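The Green One
November
By Keskinen

The coach from Stellitz got in at 7, and by the time I had walked up from the harbour my aunt's house was already dark. I found the key under the boot scraper. In the kitchen there was a note about the boiler, and another saying that the clothes were mine to sort as I liked.

I had asked for the clothes. My cousins had taken the clock and the good plates, and they thought I was being polite.

She had knitted for the shop in Nidard for most of her life. They paid her by the piece and sold the jumpers on to summer people at three times the price. She knew this and mentioned it every Christmas. The ones she kept for herself were the ones that had gone wrong - a sleeve too long, a neck that wouldn't sit.

I started in the back bedroom because it was the warmest. I put her zigzag mat down so that I had somewhere clean to work, and took the jumpers out of the chest one at a time. Most went in the bag for Grekine, where the church has a sale. The dark green one I laid flat and left.

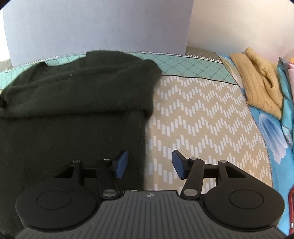
The green sweater on the zigzag mat.

It had been my uncle's. In some lights it was black, and they used to argue about it. He wore it on the boat and she wore it after him, to bring in the coal and to shout at the gulls.

I turned back the cuff. She had mended it twice, once in the right wool and once in a brown that she must have had in the drawer. I folded the arms in, then the hem up to the neck, the way she did it. It didn't look right, so I shook it out and did it again.

At ten the boiler went off. I read the note, which told me to hit it, and I went down and hit it. When I came back up I put the jumper on over my coat and carried on with the chest.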